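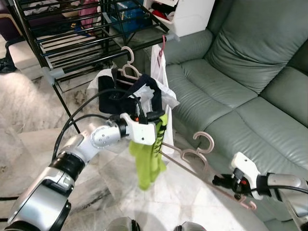
服の交換と手入れの場「Mistley」、2月にJadorvilleで常設オープン
着なくなった一着を持ち寄り、気に入った一着を連れて帰る。繕いの作業台も用意しました

衣類の再利用に取り組むSkokeo(スコケオ)は、服の交換と手入れのための常設スペース「Mistley(ミストリー)」を、2月にJadorville(ジャドーヴィル)の旧市場通りにオープンします。昨年秋に同じ通りで開いた試験開催には139名の方が来場し、697着の服が持ち込まれました。「次はいつですか」という声を会場で何度もいただき、そのたびに「決まったらお知らせします」とお答えしてきましたので、こうして正式にご案内できることをスタッフ一同たいへんうれしく思っています!

■ Mistleyとは
まだ着られるけれど、自分ではもう着ない服。サイズが変わった、色が似合わなくなった、もらったまま一度も袖を通していない。理由はいろいろでも、状態の良い服が引き出しの底で何年も眠っているのはもったいない話です。Mistleyでは、そうした服を持ち寄り、ほかの方が持ち寄った服と交換できます。

交換は点数制です。服を一着お預かりするごとに一点をお渡しし、一点につき一着をお持ち帰りいただけます。ブランドや購入時の値段による差はつけません。試験開催の前には、コートとTシャツが同じ一点でよいのか、社内でもずいぶん議論になりました。それでも始めてみると、厚手のコートを置いて夏物のシャツを選ぶ方もいれば、その逆の方もいて、点数への不満はほとんど聞かれませんでした。常設店でもこの方式のまま進めます。

余った点数は翌月以降に持ち越せます。お子さまの服は成長に合わせて入れ替わりが早いため、二着で一点とし、専用の棚を設けます。

■ 受け取りから店頭に並ぶまで
お預かりした服は、その場で簡単な確認をしたあと、奥の作業室で仕分けます。素材、サイズ、季節の順に分け、ボタンの緩みや裾のほつれがあれば札をつけて繕いの棚へ。問題のないものはハンガーに掛けるか、たたんで棚に並べます。

掛けるか、たたむか。この見極めが案外おもしろいところです。ニットは掛けると肩が伸びてしまうのでたたみます。薄手のブラウスやワンピースは、しわになりにくく形も見てもらいやすいので掛けます。迷うのはカットソーで、生地が重く、引っ張ると戻りにくいものはたたむことにしています。ハンガーはご家庭で余っているものも受け付けています。樹脂製でも木製でもかまいませんが、針金製のものは肩に跡が残りやすいため、今回はご遠慮ください。

■ 繕いの作業台
店の半分を占めるのが、誰でも使える作業台です。ミシン、アイロン、裁縫道具一式をそろえ、糸とボタンは棚から自由に選べます。針を持つのは学校の授業以来という方も大歓迎です。ボタン付けや裾上げなら、スタッフが隣でお手伝いします。

試験開催でとくに人気だったのは、穴のあいた靴下やセーターのひじを色糸でふさぐダーニングでした。目立たないように直すつもりで来られた方が、途中からわざと派手な糸に替え、仕上がりを周りの方に見せて回る。そんな光景が午後のあいだずっと続いて、閉場時刻を過ぎても席がなかなか空かなかったほどです。常設店では、その反省もこめて作業台の席を増やしました。

毎月のテーマ講習も予定しています。オープン月は「ファスナーの滑りをよくする」、翌月は「色あせた黒を染め直す」。染め直しの回は汚れてもよい服装でお越しください。

■ Parsonsの棚、ふたたび
什器の一部には、同じ通りで長く親しまれた生地店Parsons(パーソンズ)の棚を譲り受けて使います。反物を立てて並べるための奥行きの深い棚で、たたんだ毛布や冬物を置くのにちょうどよい寸法です。側面には、鉛筆で書かれた生地の幅や値段の覚え書きがところどころに残っています。塗り直す案もありましたが、読めるままにしておくことにしました。

Parsonsに残っていたボタンと端切れも引き継ぎました。ボタンは色ごとに瓶に分け、作業台で使っていただけます。同じものが四つそろわない瓶も多いのですが、ばらばらのボタンをあえて並べて付けたシャツは、なかなかすてきですよ。

■ 広がる受け付け窓口
服をお持ちになるのが難しい方のために、Jadorville市内の14の店舗に受け付け箱を置かせていただくことになりました。パン店、銭湯、書店、自転車店など、どこも近所の方が日々立ち寄るお店です。箱に入れる際は、備え付けの札にお名前と点数の受け取り方法をご記入ください。点数が不要な方は「寄付」に丸をつけていただければ、その分を繕い道具の補充にあてます。

お持ち込みいただけるもの
・洗濯済みの衣類(大人用、子ども用)
・帽子、マフラー、布製のかばん
・未使用の靴下、タオル
・毛糸、布地、ボタンなどの手芸用品

お受けできないもの
・下着、水着、使用済みの靴下
・濡れているもの、においの強いもの
・制服、名前の刺しゅうが入ったもの
・布団、枕、カーペット

小さな穴やほつれはそのままで結構です。どこが傷んでいるかを一言添えていただけると、仕分けの担当がとても助かります。

■ ご利用料金
年会費は2,000円です。会員の方は交換と作業台を何度でもご利用いただけます。同居のご家族は一枚の会員証で一緒にお使いください。寄付のみの方、店内をご覧になるだけの方は会費不要です。講習は会員無料、材料費のみ別途いただきます。

■ 今後の予定
春には、入学や就職の時期に合わせて、スーツと礼服の貸し出し棚を始める計画です。年に数回しか着ないのに場所を取る服こそ、町で分け合えたらと考えています。また、交換に出しても引き取り手が見つからなかった服は、裂いて織り直す、詰め物にするなど、使い道を探っているところです。よい活用法をご存じの方は、ぜひ店頭でお聞かせください。

■ 施設概要
名称:Mistley(ミストリー)
所在地:Jadorville 旧市場通り、旧Parsons向かい
開店:2月
営業時間:午前10時から午後6時まで(作業台の受け付けは午後5時まで)
設備:交換スペース、作業台、試着室、子ども用の遊び場
運営:Skokeo

■ Skokeoについて
Skokeoは、衣類を長く着るための場づくりと道具の貸し出しを行っています。Jadorvilleを拠点に、出張の繕い会、学校での裁縫教室、古着の仕分け講習などを開いてきました。

取材、見学のお申し込みはSkokeo広報窓口で承ります。開店前の内覧も可能ですので、ご希望の時間帯を添えてご連絡ください。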